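About the Kokeck Shop

Kokeck is a shared workshop for people who build robot arms at home and get tired of doing it alone on a kitchen counter. We have 35 members, one long room full of benches, and a smaller set of rooms next door furnished like an ordinary house. Most of what we make ends up running in a member's spare bedroom.

The shop was started by Thitima Nuchit, who had been repairing packaging machines for a living and wanted an arm of her own to work on after hours. Her first one, Arkow, had four joints and a gripper made from brass hinges. It could lift a tape measure if the tape measure was placed just right. She ran it in her garage until two neighbors asked to help, and then the garage was too small. The rent on our present room was covered in the first year by 200 small pledges from people in the neighborhood, and most of the tools came from a sign shop that was closing.

What we build now

Our current arm is called Sastik. It is a group build, so the plans belong to the shop and any member can make one. The full parts list comes to $1110 if you buy everything new, and less if you are patient. Members sign up for a joint, the wiring, the control board or the gripper, and work on that part until it passes a bench check. Then it goes on the arm.

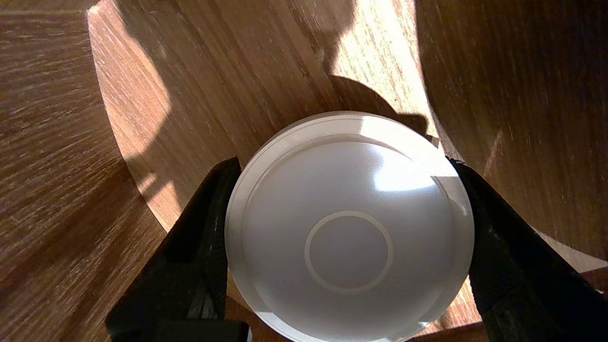 Grip work takes up more of our time than anything else. A motor either turns or it doesn't, but a pair of fingers can look fine on the bench and still drop half of what you give them. We set a new pair to close on foam blocks first, then on household things with hard edges and curved faces. Round, smooth pieces are a good test — the white puck between the black fingers has a raised rim and a slightly domed face, and the fingers have to meet it evenly from both sides. We log every grip on a paper sheet by the bench. A finger design needs 100 logged grips before it goes into the shared plans, and drops are written down along with the rest.

The furnished rooms

Thitima argued for these early on. An arm that only ever sees a clean bench learns very little about a house, where there are chair legs, cords and outlets in awkward places. Members book the rooms by the hour. You bring your own laptop, you keep one hand near the stop button, and you put the furniture back where you found it.

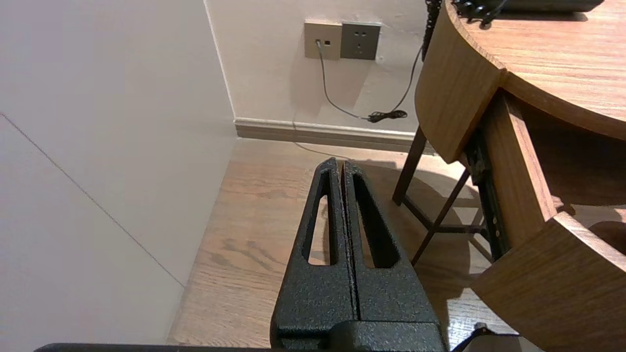 Fingers closed above the plank floor, beside the round table.

Classes and membership

We teach a beginner course called Chuensuk, starting each October. It covers soldering, reading a motor data sheet, and building a two-finger gripper that you keep. No experience is needed. Students under 16 should come with an adult.

Full members get a key, a shelf and use of both the benches and the furnished rooms. Bench-only members pay less. The laser cutter and the drill press need a short sign-off before you use them, even if you have used one elsewhere.

We don't take on paid repairs or build arms to order. If you have a half-finished arm and are stuck, bring it to an open evening. Doors open at 6:30 p.m. — ring the side bell, as the front one doesn't reach the back of the shop.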